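Brondura publishes open practice guide for small two-arm robot cells

Guide covers cell layout, work records and stop rules for teams that handle everyday objects with robot arms

Mar 30, 2025 – Brondura today publishes the first edition of its practice guide for small robot cells in which two arms share one work surface. The guide is free to read and to copy. It is written for laboratories, training centers and small workshops that do not have their own safety department, but still want to work by clear rules.

The text was prepared together with Ulent, a maker of enclosures and mounting rails, and with the engineering office Gunnlaugsson. Work on it started in November with a list of 331 comments from people who operate such cells every day. Many of these comments asked for the same thing: a short document which an operator can read before the first shift and understand without help.

"Existing standards tell you very well how to judge the risk of a machine," said Carmela Mancuso, editor of the guide. "They say less about what happens when two arms hold the same object and one of them lets go too early. We wanted to write down what good operators already do."

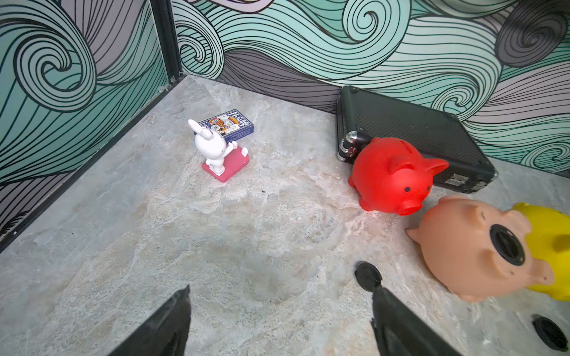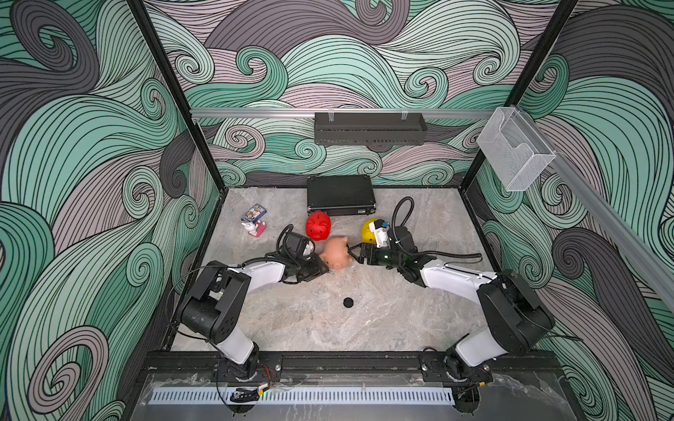
Carmela Mancuso

The guide has 4 parts. The first part deals with the enclosure. Walls and posts should be fixed before the arms are mounted, and every change of the wall covering should be written in the cell record, also when the change looks only decorative. The reason is practical – a strong pattern behind the objects can change how a vision system performs, and later nobody remembers when it was put there.

The second part is about objects. It recommends a mixed set with glossy and dull surfaces, round and flat shapes, and items that can tip over. Hollow objects such as piggy banks get their own page. When both arms grip one of them from opposite sides, the guide asks for a force limit on each gripper and also a common limit for the pair.

The third part describes who may enter the reach of the arms and in which condition of the machine. The fourth part contains the stop rules. After every stop that was not planned, the operator waits 30 seconds, looks at both grippers and writes one line in the record before starting again.

Before publication the draft was tried in the Rudeo training program, where over 200 sessions were run with it. Two rules were removed after this trial and the page on cables was written new.

Brondura invites operators to send corrections for the second edition. Comments can be given in any form, and short ones are welcome.

Press contact: Carmela Mancuso, Brondura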